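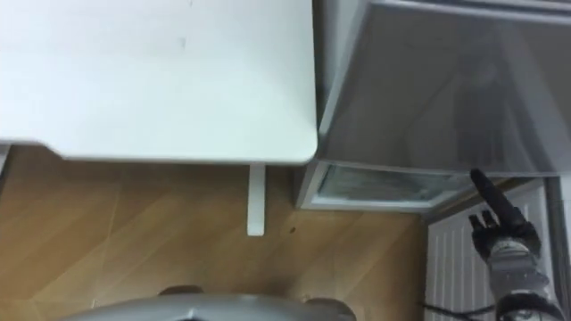
The Refrigerator Was Never Asked

On a Tuesday in March, the Stama robot at our Fesex office finished putting drinks away, reported success and stood by. The drawer was still open. It stayed open for 2760 seconds, which the log records with great precision and no sign of concern.

I've been told this is a minor fault. The drinks were tea. The worst injury was to somebody's idea of a cold drink, and a person walked over and pushed the drawer shut with one foot. I would still like to complain about it at some length.

The job as written has four steps: pick up the bottle, open the drawer, put the bottle in, close the drawer. You'd expect each step to be checked. The first three were. The last was marked done once the arm had traveled the distance that normally closes a drawer. That evening the hand slipped off the lip partway along, and the arm went right on traveling. It pushed air for the required number of inches and congratulated itself.
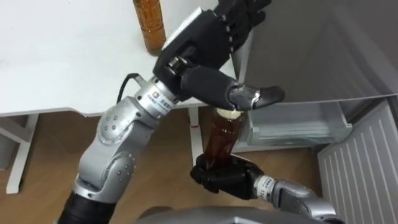 I don't blame the hand. Gripping a smooth bottle is hard, and the hand is the part everyone worked on. Pallar, the group that wrote the task software, spent most of the winter on fingers. Fingers look good in a demo. Checking that a drawer is shut looks like nothing at all, and so it got the attention we usually give to nothing at all.

When I asked for the history, I got a spreadsheet. Out of 210 runs, 64 had ended with the drawer open to some degree, and every one of those was filed as a success. A person standing nearby had closed it each time, the way you'd straighten a picture in somebody else's house. Good manners had been hiding the bug for weeks.

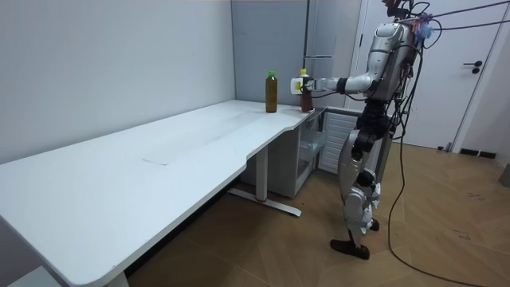
That worries me more than the drawer does. We hear a lot about machines that fail loudly, and there's a big red button for those. There's no button for a machine that is calm, polite and wrong, with a helpful person behind it tidying up the evidence.

Devadiga, our other site, wants the same software for a supply room where the drawers sit at shin height. Someone will come around the corner carrying a box. I'd like the robot to look before it says "done," even if it costs 60 seconds a run. I'd also like people to stop closing the drawer for it — or at least to write it down when they do.

The proposed fix is a second look with the head camera. It was scheduled for after the next round of finger work. I have asked for those to be swapped, and I'm told my request was marked complete.

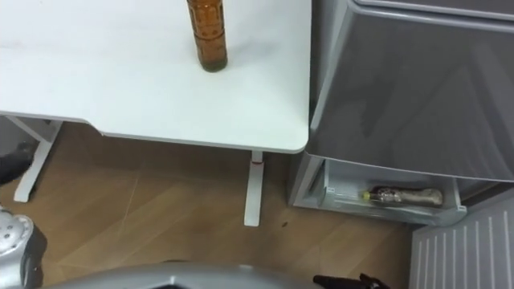

One bottle in the open drawer, another on the desk.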